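Foire aux questions : collecte d'exemples en simulation, projet Bavix
Mise à jour : 1 nov. 2023

À quoi sert la collecte ?
Bavix rassemble des exemples de manipulation d'objets de table. Un opérateur pilote un bras simulé, les commandes et les images sont enregistrées, et l'ensemble sert à entraîner un modèle de commande. La partie couverts est la première ouverte aux contributeurs extérieurs.

Faut-il posséder un robot ?
Non. Toute la collecte se fait dans le simulateur Flaltix. Un ordinateur de bureau avec carte graphique et une manette suffisent. Le clavier est accepté pour l'entraînement, mais les épisodes enregistrés au clavier ne sont pas versés au jeu de données.

Qu'appelle-t-on un épisode ?
Un épisode commence à la remise à zéro de la simulation et se termine quand l'opérateur appuie sur la touche de fin. Il contient une seule consigne, par exemple « saisir la cuillère ». La durée maximale est de 55 secondes. Au-delà, l'enregistrement s'arrête et l'épisode est classé comme incomplet.

Combien d'épisodes faut-il fournir ?
Une session compte 8 épisodes. Il n'y a pas de minimum par contributeur, mais une session interrompue n'est pas transmise au serveur.

Que faire d'une prise ratée ?
La garder. Indiquez « échec » dans le menu de fin et passez à la suivante. Les échecs sont stockés à part et servent à régler le détecteur de réussite. En revanche, supprimez les épisodes où la manette s'est déconnectée.

Peut-on corriger sa trajectoire en cours de route ?
Oui. Une approche hésitante suivie d'une correction est un exemple valable. Évitez seulement les longues pauses : après deux secondes sans commande, le segment immobile est coupé automatiquement.

Pourquoi le fond change-t-il d'un épisode à l'autre ?
Le simulateur tire au hasard la texture du plan de travail, la position de départ de l'objet et l'éclairage. La bibliothèque Sveinbjörnsson fournit 194 textures de surface. Le tirage ne peut pas être modifié par l'opérateur.

Que voit-on dans la vue de la pince ?
Une vue rapprochée de l'objet et du plan de travail, avec une partie de la pince en bas de l'image. Servez-vous-en pour aligner les doigts, et gardez la vue générale pour les grands déplacements.
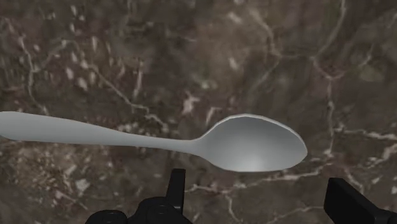 Vue de la pince dans le simulateur : cuillère grise sur texture de marbre brun.

Faut-il saisir la cuillère par un endroit précis ?
Non, sauf si la consigne le mentionne. Variez les prises d'un épisode à l'autre, côté manche ou côté cuilleron.

Où envoyer les fichiers ?
L'envoi se fait depuis le menu Session, vers le dépôt Hitow. Ne renommez pas les fichiers avant l'envoi. Si le transfert échoue, relancez-le depuis le même menu : les épisodes déjà reçus ne sont pas dupliqués.

Les données sont-elles publiques ?
Les épisodes validés le seront à la clôture de la collecte. Le pseudonyme du contributeur est retiré avant publication.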